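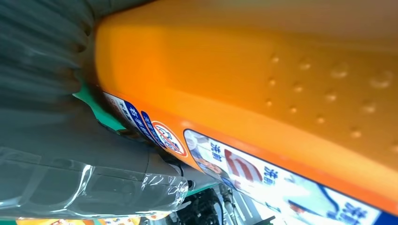 About the Barcombe Robot Handling Club

We're a student club in Clellthorpe, and we spend our evenings teaching robots to pick up the kind of thing you'd find under anybody's laundry sink. Devendra Kashyap started us off with one borrowed bench and a great deal of optimism, and we've grown to 21 members since (plus the parents who stay for a cuppa and end up labelling cables!).

Detergent bottles are our favourite practice object. They're smooth, they roll, and a full one behaves nothing like an empty one, so a new member learns an awful lot from a single evening of trying to get five fingers around a bottle lying on its side. We stand a few more at the back of the green table and work our way up from there.

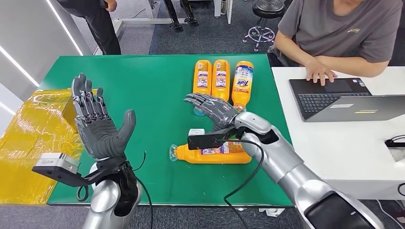
What a term looks like

Newcomers begin with hand poses and wrist angles, then write their first grasp in the Juvska software, and by July most are ready for the Bhatt Cup. Our last entry scored 129 out of 200, which we were very chuffed about. Senior members take on the bulkier household goods, vacuum cleaners included, where plastic wrapping and a clear dust bin give the vision program plenty to puzzle over. Everybody gets a turn at the controls, and everybody helps pack up.

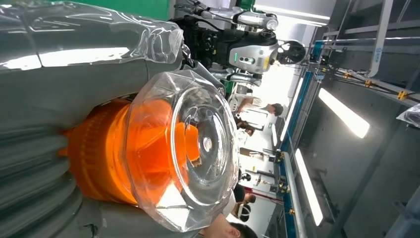 Tarun Nautiyal: I joined without a line of code to my name, and my first grasp program took 84 tries. They cheered every one of them, and I've hardly missed a session since.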